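Table stylists and prop makers wanted for our miniature still-life sets

Hinoren is looking for people who like small things. We put together still-life sets for evening drawing classes, craft clubs and school art rooms: a cloth, a few objects, a card with ideas for arranging them, all packed in one flat box. We've made 72 different sets so far and we'd love help with the next batch, which goes out in August.

If you've ever spent far too long moving a cup a finger's width to the left, you are very probably the person we're after!

What you'd be doing

You'd work at one of our tables, choosing objects from the shelves, laying them out on cloth and trying them in different positions until the group looks right from more than one chair. A lot of our sets use a dark cloth with pale or bright things on top, as beginners find the edges much easier to see. Small mugs, toy fruit and pens are old favourites. You'd write down what goes in each box and then draw the group yourself, quickly, to check that it can be done in a class of 30 people who haven't all held a pencil lately. 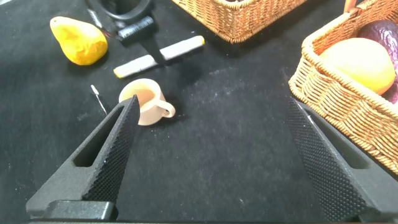

Scale is the thing we argue over most. A toy pear beside a miniature mug gives people something to puzzle over, and it's lovely watching a class work out how big everything is compared with everything else. We'd want you to join in those arguments – bring your own opinions about handles, shadows and which way fruit should point.

There's some plainer work too: wiping objects down, brushing lint off black cloth (there is always lint), mending chipped bits and putting things back on the right shelf. We share it out fairly.

Who we'd like to hear from

You don't need an art degree. You do need a careful eye, tidy hands and enough patience to pack the same set several times over. Experience in window dressing, model making, teaching or theatre props would be great, and so would years of doing it at your own kitchen table.

Hours and pay

We have 3 places. Each is for two mornings a week, and we pay 756 a month, with materials and lunch on top.

How to apply

Write to Marcelle Vidal at Hinoren by 24/04/2022. Tell us a bit about yourself and send a photo or drawing of five small objects from your home, arranged however you like. Phone pictures are fine.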